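Notes for unit 6, Live Event Coverage
Revised 1 September 2025

These notes follow the order of the lecture. Please read them before the tutorial and bring your own draft of the concert review, printed or on a laptop.

## 1. Before the doors open

A writer who covers a concert has two jobs at the same time. He or she is in the audience, and is also working. Most of the trouble in student reviews comes from forgetting the second job after the first song.

Contact the venue early and ask for three things: the running order, the name of the support act with its correct spelling, and the rule about photographs. Many venues allow pictures only during the first songs and without flash. If the event is private, such as a company party or a launch, ask also who may be named in the text.

Our case for this unit is the May concert of the band Bolero at Ofori Hall. It is a small theatre with 152 seats, and the centre rows were kept for guests of the organiser. The review we study was written by Arnaldo Rocha for the newsletter of the Ivdale arts centre.

## 2. Notes during the show

Write short. A song title, one word for the mood, one thing the singer said. You will not be able to read long sentences afterwards, especially when you wrote them in the dark.

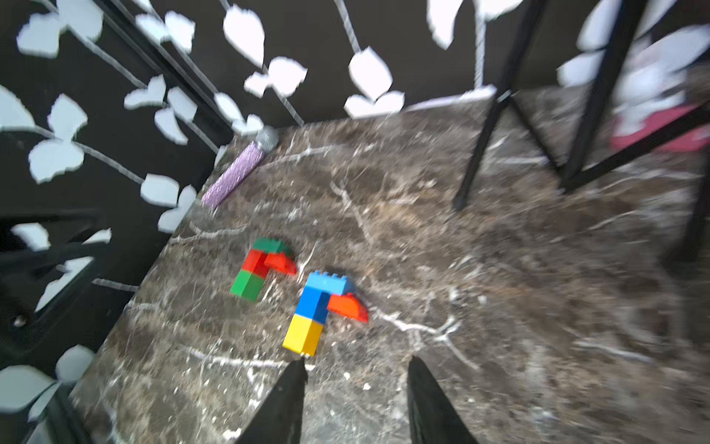
Rocha's notebook for the evening has 17 lines. Only six of them entered the published text, and I consider this a healthy proportion. Look at line 2, where he wrote "bass too loud, or my seat?" During the interval he moved to the other side of the hall and listened again. In the review he could then say that the bass covered the voice on the left side only, and this is a much more useful sentence for the reader and also more fair to the sound engineer.

Quotations need special care. If you didn't catch the exact words, use indirect speech.

## 3. Writing the review

The opening paragraph must tell who played, where, and on what occasion. After that you are free. Chronological order is allowed, but it becomes tiring when every paragraph begins with "then" or "next".

Some points from last year's marking:

- "Amazing" and "epic" give no information. Say what the drummer did.
- The support act deserves at least one full sentence. Gendari played half of the evening, and several students left them out completely.
- Thank the organiser at the end if you wish, but declare a free ticket near the beginning.
- Check the colour of your language against the publication. A newsletter isn't a fan page.

## 4. Task

Rewrite the second paragraph of Rocha's review for a reader who has never heard Bolero. Keep his opinion, also where you disagree with it. Mark in the margin every statement that you couldn't check from the notebook page in the course folder.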